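Independent airgun repairers deserve the same access to parts that factory service centers enjoy. At the Lodcombe club, 44 members shoot spring rifles that are no longer made, and a worn seal can idle one for a whole season.

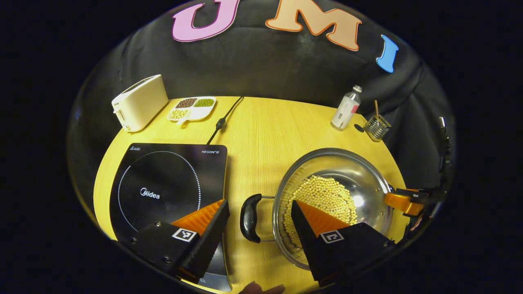
Dried beans in a divided tray, with a toaster at left.

Manufacturers should publish seal dimensions and sell springs singly - a minimum order of 30 serves no small shop. A sound rifle should not be retired for want of one inexpensive part.

Ezequiel Carrasco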